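**Ticket: mouse-to-pad demos, hand-held gripper, desk station**
Status: open, waiting on Vachon for firmware
Project: Buvberg
Component: Oveck capture tool / Vellness replay

**Problem**

Replay of the mouse task drifts. Arm comes in off to the side, closes, one finger rides up on the shell. Started after the November update to the capture tool. Same desk, same demo script as before - nothing else changed that I know of.

Batch is 300 demos. 11 flagged by the tracker as bad, but replay fails on plenty that were not flagged, so the flag is no help.

**Log**

9:40 - pulled the fisheye stream and stepped thru by hand. Approach poses look sane, fingers open, heading at the mouse.

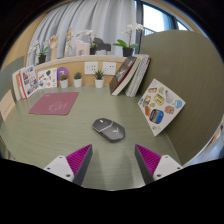 Approach, fingers open, mouse off the pad.

10:15 - re-ran calibration on the tool. Residual fine. Ran it again anyway, same. Not calibration.

10:30 - thought it was lack of features for tracking, the desk top is pretty plain. But back of the desk has tons to lock on to (plants, the purple 7 sign, outlets, cards). Feature count stays high the whole way in. Ruled out.

11:05 - checked the finger width channel. This is where it gets weird. Width lags the video by 6 frames on new demos, 2 on the old ones. So at replay the fingers close late and the wrist is allready moving. 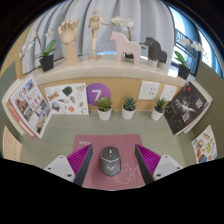 Lag is constant inside one demo but resets on every button press. So looks like the start stamp is taken from the wrong clock. Old firmware stamped both streams on the tool, new one might be stamping width on the host. Asked Vachon to confirm, no reply yet.

11:50 - shifted width by hand on a few demos and replayed. Better. Not clean, but the side approach is gone and no more riding up on the shell. So drift was never really drift - just bad timing, wish I'd looked there first.

1:20 - second thing, seperate from the lag. Some demonstrators squeeze way harder than others once they have the mouse.

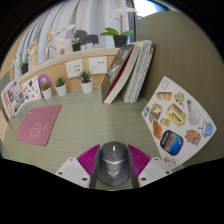
Width readout bottoms out on the hard ones and the policy learns to slam shut. Please grip just enough to hold it, wait a beat, then move. Same for the release - open fully before backing off.

**Workaround for now**

- shift width channel back by the difference before training
- do NOT use the tracker flag to filter
- one button press per demo, don't pause and resume
- keep old firmware on the spare tool, don't update it

**Still to do**

- Vachon: which clock
- re-export the batch once shift is scripted, currently its a manual edit
- add a width vs video check to the Oveck upload step
- rerun in Vellness w/ arm at half speed

Leaving open. Don't collect more on the new firmware til the clock question is answered.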